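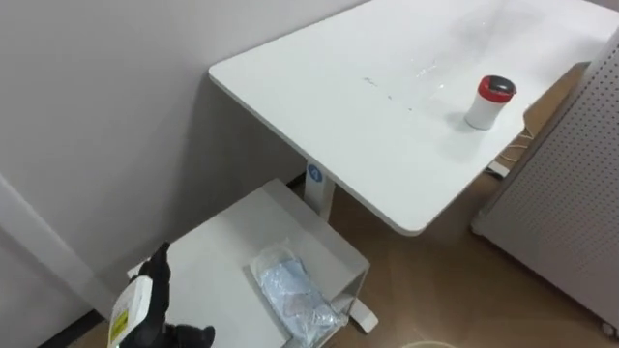

# Table cleaning trial: where it stands

October 27, 2022
Prepared by Oluf Hjaltested for Ignacio Pruitt, Lenlow fund

You asked whether the wipe-down routine at Jircombe is worth a second round of money. My answer so far is maybe, and I'd want to see more before saying yes.

The trial started in June. Staff wipe the white pedestal tables between sessions using canister wipes or cloths, with Sitden's written routine taped up in the supply closet. The work is being done. I'm less sure the results mean what Sitden says they mean.

## What we've seen

Table 4 is typical. A streak of small droplets runs across the middle of the top, with a white, red-lidded canister standing on the right half. Wet spots don't tell me whether a surface was cleaned properly, and a signed log sheet doesn't either. I have asked for the check to be made after the top has had time to dry — the routine currently leaves that up to whoever is on shift.

Storage is a sore point. A clear bag of folded light blue cloths is lying on the table's base, near the front edge, down where people put their feet. The base is slightly scuffed already. Kárason's original plan called for a shelf at hand height, and that shelf has been "on order" for 2 months.

## Money

Of the $3000 granted, $200 is left. Most of it went on supplies, and I can't match every purchase to a table or a week. I don't suspect anything worse than sloppy record keeping, but I wouldn't call the spending fully accounted for. Sitden's summary claims savings on supplies. It gives no starting figure, so I left that claim out.

## Complaints

Complaints about sticky tables are down, according to the front desk. Fewer people also used the room over the summer, and the desk didn't start writing complaints down until after the trial began. I'd treat this as a good sign and nothing stronger.

## Before the next payment

- Purchase records matched to the log sheets
- A delivery date for the shelf
- One agreed way to check a table, with a set drying time
- 2 weeks of checks by someone outside the cleaning crew

Sitden would prefer to add more tables first. I'd hold off on that — we don't yet know what we bought with the ones we have.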